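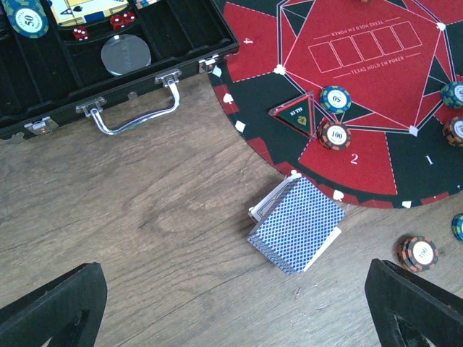
How much should a buy-in be for a home poker game?

Whatever everyone at the table could lose and still order dessert. We play for $2 in Gilbert and people have sulked in the driveway over it.

I've been hosting a monthly game long enough to have opinions, and my family has asked me to put them somewhere else. So, a thread.

1/
Decide when it ends before you start. Write it down. The person who is losing will propose "a couple more hands" at 11 p.m. and the person who is winning will suddenly remember an early dentist appointment. Both are lying. A written end time spares you from finding out which one you like less.

2/
Pick one game. Dealer's choice sounds generous until somebody's brother-in-law deals a thing with wild queens, a card you have to buy from the middle, and a rule he remembers after the last bet. We play hold'em. If you're bored with hold'em, fold more and talk to people.

3/
Print the hand rankings and leave them in the middle of the table. Don't hand them to the new guy specifically, because then he has to hide it under his plate. Half the regulars will be sneaking looks at it too. A flush beats a straight. It has always beaten a straight. We have had this conversation in my house more often than the one about the gutters.

4/
Use two decks with different backs. One gets dealt while the other gets shuffled, and the evening moves along like you know what you're doing. It does mean 104 cards in play and every one of them wants to be on the floor. If a hand feels strange, stop and count to 52. We once played most of a night without the nine of clubs. It was in the couch. The couch had been folding it.
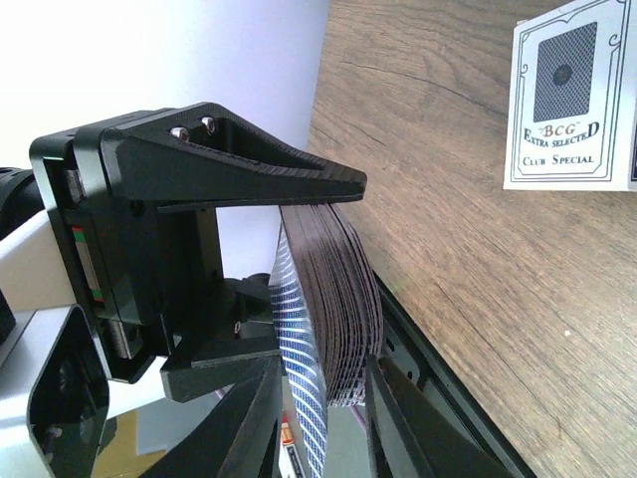 5/
Spend money on cards before you spend it on anything else. I bought a cheap set of Josturas at the drugstore and by the second game the king of hearts had a crease you could spot from the kitchen. Technically everyone had the same information. In practice only one of us was using it, and I'd like to apologize to the group now that the statute of limitations has surely passed.

6/
Chips: you need fewer than you think. Stenier sells a set with up to 1,000 of them and I am the man who bought it. I have carried it up from the basement exactly often enough to know better. People only want chips so they have something to click together while they pretend to think.

7/
Give everybody the same starting stack and say out loud what each color is worth. Then say it again after the pizza arrives. If the number printed on the chip isn't the number you're using, you will be explaining it until you die. I tried "the fifties are quarters" for one night and got questions by text the next morning.

8/
Food has to be one-handed and dry. No wings. I love wings. I have also tried to peel a seven off an ace with barbecue sauce holding them together, and the owner of the ace felt I had an agenda. Pretzels are fine. Grapes are weirdly great. 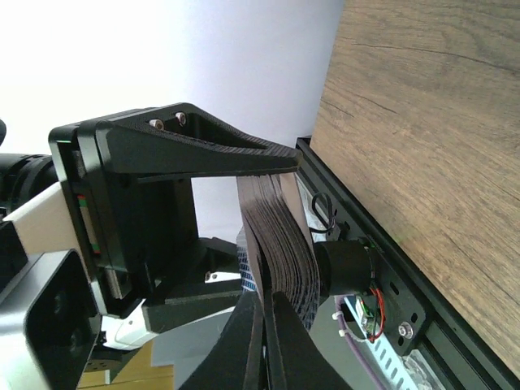

Drinks go on a side table, by the way, behind the players. I know it's less convenient. So is drying a deck of cards with a hair dryer while a grown woman in a Cemedix company fleece tells you to use the low setting.

9/
Somebody will want to run it like TV. Sunglasses, long stares, "table talk" warnings. Put that person next to whoever tells the longest stories. It evens out by January.

10/
String bets. You can't put chips in, look around to see how it landed, and then put more in. Say "raise" and a number. You will enforce this rule gently for a year and then one night you'll hear yourself enforcing it on your own mother. She folded. She had the straight. She brings it up at birthdays.

11/
Plan for the people who bust early. If all you've got for them is a chair by the wall, they'll hover behind the players and breathe meaningfully at good hands. We let them rebuy once. After that they get the dog, who is always glad of the company and has never criticized anybody's river call.

12/
Put everything away the same night. I know. But chips left out till morning migrate. I have found them in a coat, in the silverware, and once in the church envelope, where I can only assume it was accepted at face value.

Replying to a few of you at once: we don't allow IOUs, I'm not telling you my lifetime record, and yes, the dog's position is open to guests.

Oh, and cut the deck even if you trust the dealer. Especially at my house, see 5.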